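Mancuso Fittings — Part-Time Assembly and Packing Assistant

Location: Cikudell Business Park, Unit 5
Hours: 24 per week, mornings, 7:30 a.m. to 12:30 p.m. with some flexibility
Start: August

Mancuso makes small fixtures and mounting parts for shops, workshops and storage rooms. We ship 3,000 parts in a normal month and keep 554 items in the catalog. We are looking for one more person to help put orders together and get them out the door.

What you will do

Pick parts from the shelves using a printed order sheet. Check each part for cracks, rough edges and wrong sizes. Fit screws and spacers where the order calls for them. Pack, label and stack boxes for the noon pickup. Twice a month you will also help with the stock count, which takes most of a morning.

Gray blocks and holders

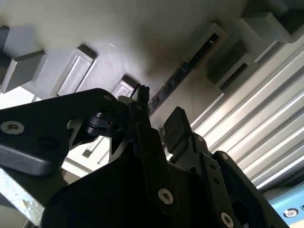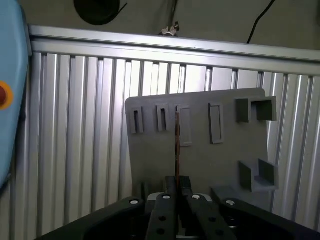
You do not need experience in this kind of work. We train everyone on the bench for the first two weeks, and you will be paid your full rate during that time. You should be able to stand for long stretches, lift boxes up to 30 pounds and read a simple drawing. Good close-up vision matters, with or without glasses. Many of our parts look alike and differ only in the width of a slot.

Orders are tracked in Tronimier. If you have never used it, one of the packers will show you. It is mostly scanning and checking boxes on a screen.

Pay and benefits

Pay is hourly and reviewed after 5 months. Part-time staff get paid holidays, a boot allowance and free parking behind the building. There is no weekend work. Overtime comes up in the fall — it is optional and paid at time and a half.

How to apply

Send a short note about yourself and your last two jobs to the Mancuso office, or drop it off at the front desk before 3 p.m. A resume is fine but not required. Please say which mornings you can work and when you could start. We will call people in for a short visit, including half an hour at the bench. Applications close when the position is filled.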